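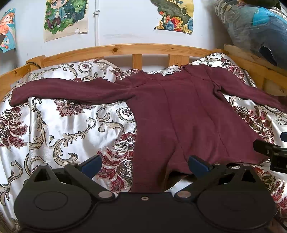
Foto: Arquivo Coswood

O guarda-roupa cápsula e a conta que ninguém apresenta

Voltou a moda de ter pouca roupa. Ou melhor, voltou a moda de comprar um curso, uma aplicação e uma caixa de organizadores para aprender a ter pouca roupa. Nos últimos meses recebi na caixa de correio três propostas diferentes para «simplificar o armário», e as três acabavam num carrinho de compras.

A mais insistente é a da Jelton, que vende um plano de 52 semanas. Em cada semana chega uma mensagem com uma tarefa: tirar as camisolas todas da gaveta, experimentar as calças, separar o que não se vestiu desde o inverno passado. No fim do ano, promete a página, ficamos com 41 peças e uma vida mais leve. Porquê 41, não consegui apurar. Escrevi a perguntar e responderam-me com um código de desconto.

Tenho as minhas dúvidas quanto aos números redondos, e ainda mais quanto aos que não são redondos e fingem ter ciência por trás. Uma pessoa que trabalha de bata e outra que atende clientes ao balcão não precisam da mesma roupa. Quem vive numa casa húmida, onde uma toalha leva dois dias a secar em janeiro, precisa de mais mudas do que quem tem máquina de secar. Nada disto entra no questionário inicial, que pergunta pela cor preferida e pelo «estilo de alma». Respondi «outono» às duas.

Depois há a questão do destino. O plano manda encher sacos e deixá-los à porta, e a partir daí a roupa desaparece do texto. Para onde vai? A Witthorpe, que recolhe esses sacos, fala em «segunda vida» e em «circuito fechado», mas a única informação que encontrei sobre o circuito é um desenho com setas verdes. Pode ser que a maior parte seja bem aproveitada. Gostava de ver uma percentagem, com data e método, antes de me sentir virtuosa por despejar um saco.

Convém também olhar para o dinheiro. O plano anual, somado aos cabides finos que recomendam e às peças «essenciais» da marca associada, a Nambiar, fica em cerca de 400 euros. É muito dinheiro para acabar com menos coisas do que se tinha. A camisa branca essencial custa o que me custaram as últimas cinco, e as minhas ainda estão de pé, tirando uma que perdeu a luta contra um molho de tomate.

Não digo que arrumar seja inútil. Fiz o exercício em casa, sem pagar nada, numa tarde de chuva, e tirei dele algumas coisas práticas que aqui ficam para quem quiser.

Estender cada peça em cima da cama, bem aberta, antes de decidir. Dobrada na gaveta, qualquer camisola parece aproveitável. Aberta, à luz da janela, vêem-se as costuras a ceder, o borboto debaixo dos braços, a gola que já deu de si.

Ver as etiquetas de composição. Descobri que as malhas de que mais gosto são quase todas misturas com bastante fibra sintética, o que contraria tudo o que eu costumava dizer em jantares. As de lã pura são lindas e passam o ano à espera de serem lavadas à mão.

Coser antes de dar. Uma bainha descida resolve-se em dez minutos, e boa parte do que estava no monte de saída tinha apenas um botão a menos. Mandei duas saias à costureira da rua e paguei menos do que me pediam pelos portes da caixa de organizadores.

Desconfiar da regra do ano. «Se não vestiu em doze meses, não precisa» é uma frase que não sobrevive a um casamento em setembro nem a um funeral. O casaco preto fica. O fato de banho velho também, que serve para a hidroginástica e o cloro come os novos da mesma maneira.

No fim, saíram umas quantas peças e as gavetas fecham melhor. A vida está mais ou menos com o mesmo peso. A Jelton, entretanto, já me escreveu a anunciar a versão para a cozinha – com desconto para quem subscrever até ao fim de julho. Se algum leitor tiver feito o plano completo, gostava de saber como correu e, sobretudo, o que voltou a comprar depois. O endereço está no rodapé desta carta.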